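Why did the robot squash the cube?

Zollitz is a robot arm with one job: pick up a block and put it on another block. In December it forgot how to stop squeezing. A sensor in its gripper had a loose wire, so as far as Zollitz knew, it was holding nothing at all. It squeezed harder. 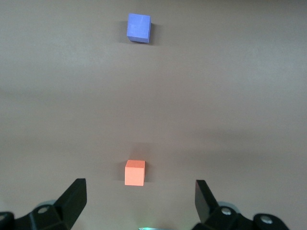 Zollitz's gripper, open wide, with an orange cube between it and the blue one.

Foam forgives a lot. Fingers don't, so Jean Rennie hit the big red stop button. Then she fixed the wire and added a rule: if a squeeze lasts 5 seconds, let go.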